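Minutes, Zukgate playroom group
September meeting, started 6:15 p.m. in the back office

Present: Dušan Zupan (minutes), Allura rep, the two morning leads, the afternoon lead, front desk. Apologies from the Buvgate branch, who sent notes by email.

**1. Minutes of the last meeting**

Accepted with one change. The shelf labels were ordered from Kneževič, not from Allura. Dušan to correct the file copy.

**2. Drawing corner**

Most of the meeting went to this item.

The corner has the painted walls and the green tabletop. The morning leads reported that it is the first place most children go after coats are off. The clouds and stars on the walls are liked and will stay as they are. Front desk asked if the orange stars could be repeated on the entry door. Agreed in principle, no money for it this term. The leftover paint is in the basement and someone needs to check that it hasn't dried out.

The cherry blossom tree was discussed at some length. The afternoon lead would like it moved out of the back right corner to the reading area, on the grounds that the reading area has nothing in it but a rug. The morning leads want it left. Buvgate's email said their own tree sheds petals and has to be vacuumed around. Ours is artificial too and has not been a problem so far. Vote taken: the tree stays in the corner until the winter break, then we look at it again. The base gets dusted with the rest of the table on the weekly clean.
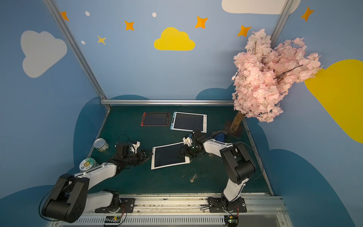
Paper use came next. Last year the drawing corner went through 52 pads, and that doesn't include the loose sheets from the copier. The writing tablets were brought in to cut that down. We are keeping paper for anything that goes home or up on the wall, and using the tablets for free drawing, letter practice and waiting time before pickup. Allura rep asked whether parents had complained about having less to take home. Two had. Both were fine once they heard paper was still available.

Decisions on the tablets:

- Three tablets out on the table at a time. Spares stay in the cupboard.
- The red-framed one is the smaller of the set and goes to whoever asks first. No sign-up list.
- Screens are to be cleared at the end of each session. If a child wants to keep a drawing, take a photo of it first and put it in the shared folder under the child's first name.
- No stickers on the frames. The last ones took 15 minutes to scrape off and left glue.
- A tablet with a cracked or unresponsive screen goes in the tray on top of the filing cabinet with a note saying what is wrong with it.

The afternoon lead asked about styluses. Several are missing. Agreed to buy a bag of spares and to stop letting them leave the room. Front desk has found three at the sign-in counter since the summer, and one in a lunch bag.

There was a question about whether the tablets should be lined up when they are put out or just set down anywhere. Left to the person opening the room. The only request is that they are far enough apart for two children to draw without bumping elbows.

**3. Wiping down**

Current practice is uneven. The morning group wipes the tablets with a sponge, the afternoon group uses paper towels, and Buvgate uses baby wipes, which they say leave streaks. Discussion of what to write on the cleaning sheet.

Agreed wording: "Wipe the screen and the frame with the sponge. Barely damp, no spray directly on the tablet. Go along the edges, where the fingerprints are. Dry with a cloth." The sponge erasers belong to the drawing corner and aren't to be used on the snack tables. The kitchen has its own.

Allura rep offered to laminate the sheet. Accepted. It will go on the inside of the cupboard door and not on the painted walls, as tape has pulled paint off before.
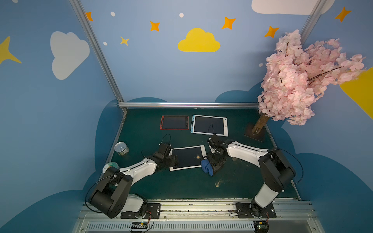 Dušan Zupan

**4. Odds and ends left on the table**

The morning leads are tired of clearing other people's things before they can open. An open tin and a round silvery disc were two items raised, both on the left side of the drawing table. The afternoon lead thought the tin might be from the craft shelf and will check. As for the disc, no one at the meeting claimed it. It will go in the lost and found box if it hasn't been spoken for by the next meeting.

General rule from now on: the drawing table is for drawing. Tins, jars and craft pieces go back on the craft shelf at the end of the session they were used in. Metal tins need to be checked for sharp rims before they are given to the children at all. Afternoon lead to go through the shelf and throw out any that fail.

Front desk suggested a basket under the table for things that turn up. Tried before, filled up in a week. Not taken further.

**5. Budget**

We have 200 left in the supplies line for the term. Requests so far:

- Spare styluses
- New sponges, one pack
- A second cloth for drying
- Rug cleaner for the reading area
- Washable markers, asked for by both groups

Kneževič has the markers and the sponges, and will deliver them with the shelf labels if we order together. Dušan to send the order. Styluses to be bought separately once we know the size, as the tablets don't all take the same one. Morning leads to measure and send the numbers to Dušan.

The rug cleaner was put off. Allura may have some we can borrow.

**6. Visit from Buvgate**

Buvgate would like to see the drawing corner before they paint their own. They asked specifically about the wall colors and how the darker blue clouds along the bottom were done. We don't have the paint codes written down anywhere. Front desk will look for the receipt. If it can't be found, they are welcome to bring their color cards and match by eye.

They also asked how many children we allow at the table. The answer is four, and it's on the door already.

**7. Any other business**

The tap in the children's bathroom still drips. Reported again.

The lost and found box is full and will be put out at pickup all next week. Anything left after that gets donated, apart from the single gloves, which are to be thrown away.

The key to the tablet cupboard now hangs in the office, second hook. Please put it back.

Closed at 7:40 p.m. Items for the next agenda to Dušan.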